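**Staff Forum > Operations > Returns Hall**
**Topic: Introduction of the handling cell at Jivura -- comments from staff invited**

**Operations Office** wrote:

Colleagues are informed that the handling cell supplied by Plinon will take over part of the soft goods line in the returns hall with effect from June 11, 2018. The cell lifts plush and textile items from the table and passes them on for grading. Grading itself, tag checks and all decisions on resale remain with staff.

No post is withdrawn as a result of this change. Of the 16 colleagues now assigned to the line, six will be offered training as cell attendants. Comments may be entered below and will be read by this office before the rota is issued.

**v.selvanayagam** wrote:

I thank the office for the notice. I should like the following to be recorded on behalf of the early shift.

The notice says that no post is withdrawn. It does not say whether the hours attached to each post remain the same. When the carton line at the Sokeck site was altered in December, posts were kept but the evening supplement was lost, as the evening work had gone. I would ask for a plain statement on this point.

Vasanthi Selvanayagam
Early shift, returns hall

**graderow_two** wrote:

I support the above, but I do not share the general concern. Lifting and turning is the part of the work that injures people. My own wrist was strapped for most of last winter. If a machine takes the lifting and leaves me the judging, I regard that as an improvement and would wish the office to know that some of us think so.

**hall_b_lates** wrote:

With respect to the previous poster, the two cannot be separated so easily. A grader who picks up an item already knows a good deal about it before looking: the weight, whether the filling has shifted, whether a seam has gone. If the item arrives already laid out, that knowledge is lost, and the grader will be held to the same error rate without it. The target was set for people who handle the goods.

**Operations Office** wrote:

The office is grateful for these contributions.

On hours: contracted hours and supplements are unchanged until the review. The review date will be published with the rota.

On targets: the trial covered 1952 items, of which 832 were long-pile or otherwise irregular. These are the items on which staff have raised most questions. Graders remain free to pick up any item again, and time spent in doing so will not be counted against them.

Long-pile goods are gripped from above with four rubber-tipped fingers, which press into the pile.

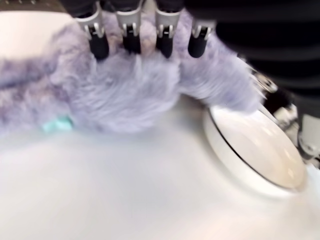
Tahmineh Pakzad asks whether the assurance on handling time will be written into the grading instruction itself, as a reply on a forum cannot be relied upon when a supervisor changes. She adds that attendants should be paid at the grader rate during training -- the draft circulated by Jalali, the training provider, is silent on this.

**graderow_two** wrote:

I agree with both points. I would still ask that the start is not put off on account of them.

**hall_b_lates** wrote:

I take the opposite view. A week's delay costs very little, and an instruction issued after the start tends not to be issued.

**Operations Office** wrote:

The grading instruction will be amended before the start date to include the wording on handling time. The training rate has been referred to the pay office, and its answer will be posted in this topic. The topic remains open.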